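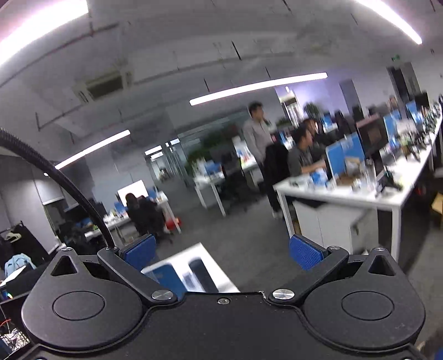

*Long white desk down the right side, with a gray drawer cabinet underneath.*

## Shared desks: small fixes that stick

I love a long shared desk, and I love it even more on a Tuesday morning after a good clear-out! Start underneath. A drawer cabinet swallows chargers, notebooks and all the paper that otherwise creeps toward your neighbor (mine has been with me since 2006 and still rolls like a dream).

Next, the top. Pull everything forward, wipe behind the monitor with a barely damp cloth, and put back only what you used this week. Plastic bags go straight in the trash or get folded flat in a drawer. 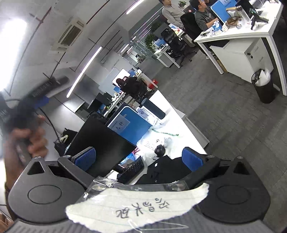
*Blue partition with its name label, and a jacket over the chair back.*

Name labels are my favorite cheap trick. Stick one on the partition and lost mail finds you, and so do borrowed staplers! Atieno Ondieki prints hers extra large, and I've copied her ever since.

**Drinks:** lids on, and park bottles by the partition, well away from the keyboard.

**Coats:** a chair back is fine for one jacket. Once there's a heap, find a hook.

**Power strips:** if yours lives on the floor, slide it toward the wall side and keep bags off it. Wipe the dust off while it's unplugged.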